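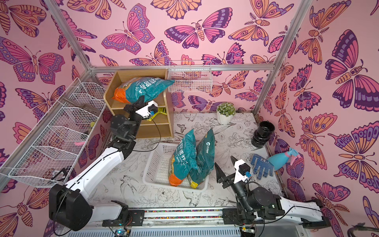
## How to settle a family into a hotel room on the first evening

We've done this at the Prindlow so many times now that I could manage it half asleep, and after a long drive I usually am!

1. Ask at the desk for a room near the lift when you check in, or better still, ring the day before. We had 812 last time, right at the end of the corridor, and it's a fair old walk with a pushchair.
2. Send one grown-up ahead with the key while the other waits with the luggage – the lobby has nice deep sofas and the children can flop for a bit.
3. Choose beds before anybody opens a case. Ours go youngest first, and it saves such a lot of squabbling.
4. Unpack only pyjamas, toothbrushes and swimming things. Give yourselves 30 minutes and leave the rest until morning.
5. Go down to supper before 8 if you can, as the queue gets very long after that (we once waited nearly 40 minutes with a hungry toddler).
6. Put tomorrow's clothes on the chair, set the alarm and get your feet up.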